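Brulleo Unstructured Blazer – Navy Hopsack

Product code 566
Sizes 36 to 54, short, regular and long

The Brulleo is our lightest jacket and the one most customers buy as a second blazer. It is cut from an open-weave wool hopsack at 200 grams per metre, half lined in the body and fully lined in the sleeves. There is no padding in the shoulder and only a light canvas through the chest, so it wears more like a cardigan than a suit jacket.

The front fastens with two buttons, the lower one meant to be left undone. Lapels are notched and of medium width. There are three patch pockets outside and two jetted ones inside, plus a small ticket pocket on the left below the lining. Double vents at the back. Buttons are brown horn and the cuffs are left unfinished on request – please say so when ordering, as we can't undo buttonholes afterwards.

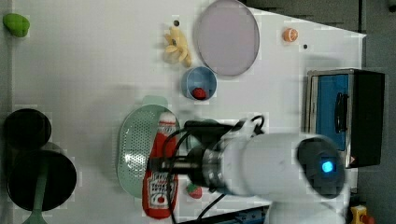 Fit is slightly closer than on the Pritley. If you wear a 40 regular in the Pritley and like to put a jumper underneath, take a 42 in this one. Sleeves can be shortened by up to 4 cm or let down by 2 cm. The body length should not be altered, because the patch pockets end up too near the hem.

The pattern was redrawn in January by our cutter, Bernardo Mendes, who raised the armhole and took a little width out of the upper sleeve. Jackets from the old pattern have a plain blue label inside. Those from the new one have the size woven in white.

Also made in tobacco and mid grey. The green is finished and will not be repeated.

Care
Dry clean only, and not often. Brush after wearing and hang on a broad hanger. Hopsack can snag on watch straps and bag buckles – push any pulled thread through to the inside with a needle and do not cut it.

Delivery and returns
Free UK delivery on orders over £200. Unaltered jackets can be returned within 30 days in the garment bag supplied. Altered jackets can't be returned unless there is a fault.

Matching trousers are sold separately under Sosex Flat Front, code 700.

Page updated February 8, 2020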